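Plates! Why are they round, mostly

Quick one before lunch. You eat off a plate every day and probably never look at it. So look at it. Go on, get one out of the cupboard (ask first if it's a good one).

**The rim**

That's the edge part. It goes all the way around and it's a little higher than the middle. Run your finger along it. Feel the slope? That slope keeps your gravy, pea juice, melted butter on the plate and off your shirt. Also a place to put your thumb when you carry it. Thumb on the rim, not in the mashed potatoes.

Some rims have a color painted on. A thin line, sometimes dark, sometimes gold. Makes the plate easier to see on a white table.

**The middle**

Bakers and potters call it the well. Good word. It's a bit lower than the rim, so round things roll in and stay put. Mostly. Try it with a grape. Then try the grape on a flat cutting board and be ready to chase it.

**Fruit on a plate**

Fruit is sneaky because almost none of it has a flat side. An orange rolls. A plum rolls. A banana just rocks. An apple can sit on its bottom bumps if you set it down right, but tip it over and off it goes.

So, how to hold it. Fingers over the top, curved, like you're putting a hat on it. Don't squeeze, soft fruit bruises and the brown spot shows up later. Lift, move it over the plate, lower it untill it touches, then let go. Dropping it from up high is how plates get chipped.
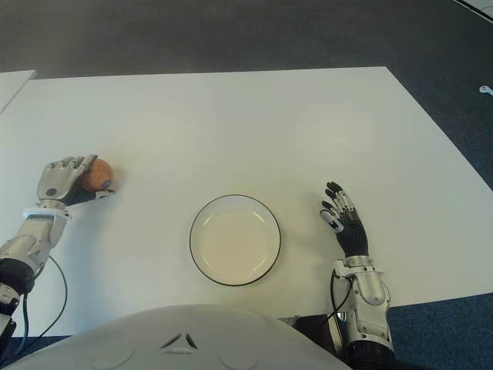

*Fruit on the left, empty plate in the middle. Not far to go!*

**What is that sticker?**

Lots of fruit from the store has a small sticker on the skin. Usually there's a number on it, and the person at the register types it in so the machine knows a cheap apple from a fancy one. Peel it off before you eat. Stick it on your notebook if you like, we have a whole page of them at Travwood and the blue ones are winning.

Then wash the fruit. Cold water, rub with your hands, dry on a towel.

**How a plate gets made**

Short version. Soft clay gets pressed into a plate shape. It dries. Then it goes in a kiln, a super hot oven. How hot? Your oven at home might go up to 500 degrees Fahrenheit. A kiln goes way past that, more than 2,000 for a lot of plates. After that comes the glaze, a kind of glassy coat, and usually back in the kiln again. The glaze is the shiny part, and it stops the clay from soaking up your soup.

Not every plate is clay. There's glass, metal, plastic, paper, even pressed leaves.

**And why round?**

A round shape has no corners. Corners bump into stuff and break off first. Round is also easy to make on a spinning wheel, and people have been doing it that way for thousands of years. Square plates do exist, they're just fussier to make and the sauce hides in the corners.

**Try this**

You need 2 plates, one flatter and one with a deeper middle, and a piece of fruit. Put the fruit on the flat one. Tilt it a tiny bit, over a table please. When does it start to roll? Now do the other plate. Wich one held on longer? Draw both plates from the side, so you can see the dip.

Then eat the fruit.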